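Participants wanted: does a weighted blanket help you sleep?

Wovetti sells weighted blankets and says they help people fall asleep faster. Maybe they do. I have read the studies they like to point to and I am not convinced, so I'm running a small trial of my own in November and need 23 adults who sleep badly.

You will spend two weeks with a heavy blanket and two weeks with an ordinary one, in your own bed, and fill in a short sleep diary each morning before 10. Wovetti is not paying for any of this and won't see the results before you do. If you already swear by your weighted blanket, please leave this one to others. The same goes if you sell them.

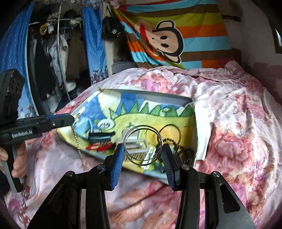
A bed, with a child's drawing on it.

Kids, pets and snoring partners are fine. Most sleep research is done in quiet rooms with strangers down the hall, and I don't see what that says about a Sunday night at home in Ponden. Shift workers can't take part this time, and neither can anyone who has started a new sleep medicine lately. Ask your doctor first if you have breathing or circulation trouble.

Pay is $60, half at the start and half when the diary comes back. You get it whether or not you slept any better. I can't promise that you will.

To sign up, leave your name and a phone number for Shirley Naylor at the front desk of the Henríquez Building, Ponden.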